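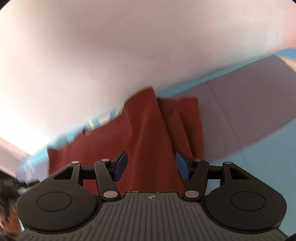

ok so it has been one full winter without a car and a bunch of you asked how it's going, so here comes a long thread. Get a snack

Quick background for new people: my old hatchback died in the grocery store lot, the shop wanted more to fix it than I'd paid for it, and I sold it to a very cheerful guy for parts. I told my family I'd "look for another one in spring." It is now past the point where I can say that with a straight face

I live in Wodberg, which is small and hilly and has exactly one bus company. The bus company is not bad! I was ready to hate it and I don't. It has a personality

My main bus is the 813. There are nowhere near that many routes. I asked a driver why it's called that and he said "it was the 812 before" and shut the doors

The 813 goes from the top of my hill down past the library, the hospital, the big hardware store, then out to Skasovero where I work. On paper it's a 40 minute ride. On paper

What they don't print on the schedule is that it waits at the hospital. Sometimes a minute, sometimes long enough that people start taking their coats off. If you have a connection to make you will learn every tile on the front of that hospital

The first month I was late to work constantly. I kept planning it the way you plan a drive, where you leave at the last possible second and then make it up by being a jerk on the highway. You can't make up time on a bus. You sit there. You're a parcel

So now I take the early one. It gets me to Skasovero way before my shift and I sit in the bakery next to the stop and read. I have read more books since November than in the last three years put together, which is embarrassing but also great??

(current one is a gigantic history of canals. I'm on canal number 8. They're all dug by guys who went broke)

MONEY, because that's the part everyone wants. Between the pass and the occasional cab I'm spending so much less that I got suspicious and went through my bank statements. I had saved around 1000 dollars by the middle of winter. That's with the cabs in there. That's with the bakery in there, and the bakery is not a small line item

I'd never added up what the car cost before. Insurance, gas, the parking sticker, the other parking sticker, tires. I knew each one separately and kind of never let them meet each other

The monthly pass is the move if you ride more than a few times a week. Buy it at the counter inside the Zikell pharmacy and not from the machine. The machine ate my twenty in December and I'm still not over it. The pharmacy people will also put it in a little plastic sleeve for you

Groceries. Ok. Groceries were the hard one

I used to do one enormous shop and then forget what I bought. Now I go more often and carry less, and I've had to become a person who knows how much things weigh. Did you know canned tomatoes are basically rocks? I buy them one or two at a time now like a squirrel

Tried one of those two-wheeled pull carts. On flat ground it's a dream. On my hill, on ice, it tried to leave me. It got half a block ahead of itself and I was being walked by my own onions

Switched to a big hiking backpack, heavy stuff against your spine, bread on top. My back is fine. My bread is usually fine

Litter for the cat I get delivered. I'm not a hero

My friend Ji and I have a deal where she drives us to the warehouse store every so often and I pay for gas and lunch. She used to refuse the gas money and I had to get firm about it. If you go without a car and your friends have cars, PAY THEM. Pay before they have to think about it. I really believe this is the whole secret to staying friends

Also learn to say no to rides sometimes. People feel sorry for you when it's sleeting and they pull over, and it's so kind, and then you've got them driving across town out of their way. I've started saying "I'm going to catch up on my canals" and waving them on

Clothes!! Didn't expect this to be a topic but it's taken over my life

In a car you dress for the place you're going. On foot plus bus you dress for the hill, then the stop, then a bus that's heated like a bread oven, then the other stop. I spent the whole first month either freezing or quietly boiling next to somebody's grandmother

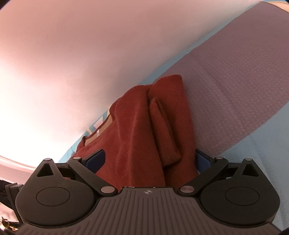 Thread page last updated: January

Fleece is the answer for me. My rust-red fleece sweater has been on active duty this entire winter and I'm not getting anything fancier. Under a windproof shell it does the hill, and on the bus the shell comes off and I can breathe

I did own a long puffy coat. It's warm and I look like a rolled-up mattress and there's no way to sit next to another human being in it. It now lives on the hook for taking out the trash

Wool socks. Two thin pairs beat one thick pair, at least in my boots. I had a very boring argument about this with a man at the stop and we both left angry

Gloves you can work a phone with are a lie, every pair. Just take the glove off. Put the pass in an outside pocket so you aren't digging for it while everyone behind you breathes

Ice grips for your boots: yes. Take them OFF before you get on the bus. I went down the aisle like a baby deer with the whole 813 watching

Ok people part

I knew almost none of my neighbors when I drove. I'd get in the car in the driveway and get out at work and that was the day. Now I know the woman with the cello, the two brothers who get on at the library and never sit together, and a retired machinist who does the crossword in pen and asks the whole bus for help. I've been asked for a six letter river three times this week

You also overhear way too much. I know about a wedding I'm not invited to and I have strong feelings about the seating chart

The driver on the early run is named Rhys Hollis and he said it's fine to put him in here. He knows who's usually at which stop, and if you're running for it with your arm up he'll wait. He will also tell you about it. "Nice form," he said to me, in front of everyone

He's been driving for the company since before they had heated mirrors, and his advice for new riders was: stand where the headlights can see you, have your pass out, and don't knock on the door once it's pulled away from the curb because it legally can't open there and he hates feeling like the bad guy

Stuff that is still annoying, because I don't want this to be a commercial:

Evenings. The last bus up my hill is way too early. I've left so many movies and dinners in the middle. I now know the first two thirds of several very good films

The app. It says the bus is coming when it isn't and then says it isn't when it's right in front of me with its lights on. I go by the paper schedule and by whether the cello lady looks relaxed

The stop at the bottom of the hill has no shelter, only a pole and a slope that plows push all the snow onto. I wrote a letter. They wrote back and thanked me for my letter

Seeing my parents. They live out past where anything goes, so it's a train and then my dad coming to get me, and he says he doesn't mind, and he has the radio on, and we talk more in that car than we ever do in the house. So maybe that doesn't belong under annoying. Leaving it

Vet visits. Cat in a carrier on the 813, singing. I've never been so popular or so sorry

Big furniture: you can't. I wanted a bookcase (the canals need somewhere to go) and it's sat in my online cart for weeks. Ji has offered and I'm saving that favor up

A few replies I keep getting, answered all together so I can mute this and go to bed:

"Could you do this with kids?" I don't have any so I'm not going to tell you. The lady across the street does it with a toddler and a sled and she says some days are fine and some days she sits on the sled herself

"What about a bike?" Have you seen my hill. In spring I'm going to try a borrowed one with a motor and I'll report back if I live

"Isn't it lonely?" Less than driving was, for me. I get if that's not true for everybody. A bus stop in the dark at 6 am with no one else there can feel pretty bleak, and I've had some of those

"Do you miss it?" I miss the trunk. I miss singing. I'd kept an entire small closet's worth of junk in that trunk, and when I emptied it out I found an umbrella, an ice scraper, and a different ice scraper, and a library book I'd already paid for losing

Took that one back last week by the way! On the bus! They didn't refund me but the librarian laughed so hard she had to sit down

"Will you buy another car in spring?" My mom asked this one, hi Mom. I don't think so. Ask me again after mud season, when the road by the hardware store floods and they send the 813 the long way through the orchards

Ok bed. Early bus tomorrow and I've got a canal that's about to go bankrupt

oh, one more: if you left a green thermos on the 813, it's at the pharmacy counter. It still had soup in it. They've thrown out the soup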